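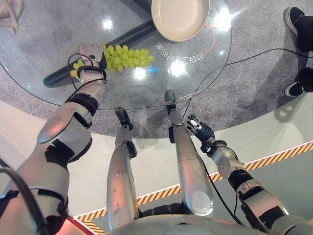

Grapes at the glass table.

Tullutley Camp, Sector 8 - shelter and site safety inspection
Date of visit: 10/14/21
Carried out for: Zutent field office
Households on the list: 142
Last full check: December

Marked OK / FIX / URGENT. Comments typed up same night, sorry for spelling. Names of families left out on purpose, office has the list.

1. Main gate and road in
FIX. Gate opens fully, good. Ruts on the left side deep enough to stop the water truck after rain. Gravel promised in December, none seen. Ambulance can get through if the vendors' carts are moved. They were moved when asked, no argument.

2. Checkpoint queue
FIX. No shade on the women's side. Rail loose at the far end, wobbles when leaned on. Morning queue long, people say school kids miss first lesson. Not ours to fix but put it in the report to the liaison anyway.

3. Overhead wiring
URGENT. Same as last time, worse in the lane behind the bakery. Bare joins at head height, tape peeling. One line runs straight across a water pipe. Electrician from Virkent has quoted for 80 metres of new cable, quote still not signed. Please sign it.

4. Generator shed
OK mostly. Fuel stored outside now, behind mesh. Extinguisher there, tag in date. Door doesnt lock. Needs a padlock and somebody named to hold the key.

5. Water tanks
FIX. Two lids missing on the north stand. The 500 litre tank by the clinic leaks at the valve, puddle underneath, kids playing in it. Chlorine log filled in up to the weekend then blank.
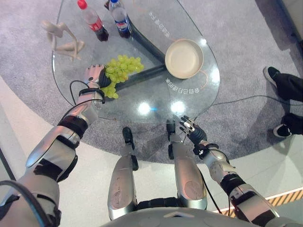

6. Stairwells and upper floors
URGENT in the two old blocks. Third storeys added without columns, cracks I could get a finger into. Families know. They've got nowhere else to go and said so. Asked for a structural engineer last visit, asking again. Until then nothing heavy on the roofs, tanks included.

7. Clinic
OK. Ramp clear. Sharps bin was full, changed while I was there. Back exit blocked by boxes of blankets, moved to the store. Check its still clear next time.

8. School
FIX. Windows on the lane side still boarded from the shooting in spring. Assembly point sign gone. Teachers ran a shelter drill for me at short notice, kids went to the inner corridor, quick and quiet. Younger ones upset after. Ask the Li counselling team to come on drill days.

9. Fire points
FIX. Sand buckets at the market full of rubbish. Hose reel at the mosque corner good. Lane to the east block too narrow for any vehicle, so need a second reel at that end. Costed already, see old report.

10. Notices and phone numbers
FIX. Emergency number on the board is the old office line. I rang it, dead. New ones to be printed in Arabic and English, large type.

Urgent items go to the office tommorow, the rest with the monthly return. Re-visit once the cable is in.
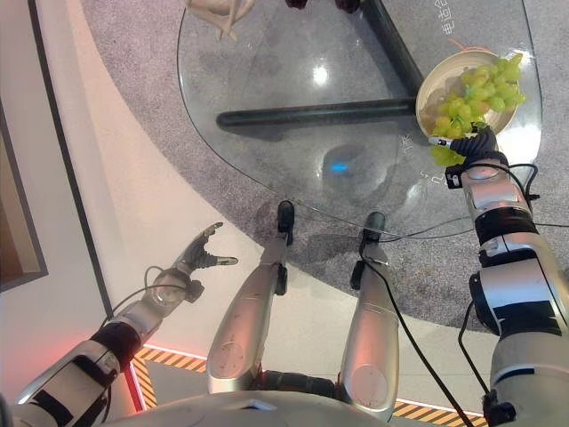

Reader's comment: Item 3, the lane behind the bakery. My aunt's house is on that lane and the power was off there two nights this week, then came back with sparks at the pole by the tailor. Could the cable start from that end? Also the number on the board was wrong last year too, we told the office then.

Reply: Thanks, added the tailor's pole to item 3 as URGENT. Will ask Virkent about starting from that end. Keep the kids away from the pole please.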